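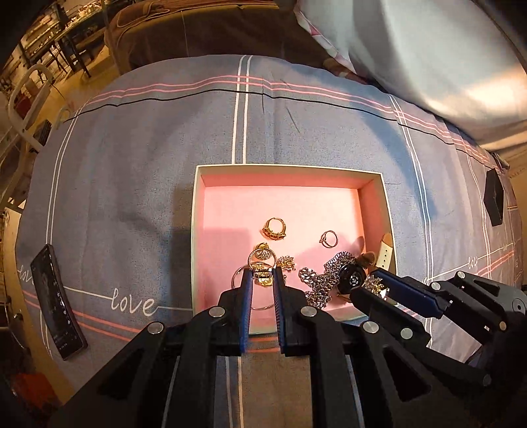

Home | News | Interviews | Archive

Filed under: Automation, Household

Mar 25, 2019 | By Teófilo Ccori

Heriberto Ospina tests sorting routines at Rikora and does not expect a machine to tidy a jewelry box this year. "Picking up one ring is a solved grasp," he said. "A chain is a different problem. It has no fixed shape, so the planner has nothing to match."

His test log for September lists 300 attempts on mixed small items. Rings came out well. Chains failed 17 times in a row before the run was stopped.

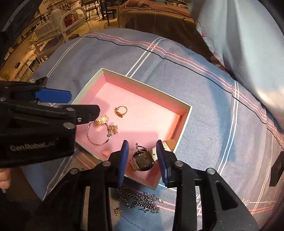 Ospina puts most of the trouble down to contact. Thin metal slides on a finger pad, and reflections upset the depth reading. He wants better touch sensing before faster arms.

Would he buy one for the house? "For folding towels, maybe in 4 years. For a tangled necklace I would still use my fingernails."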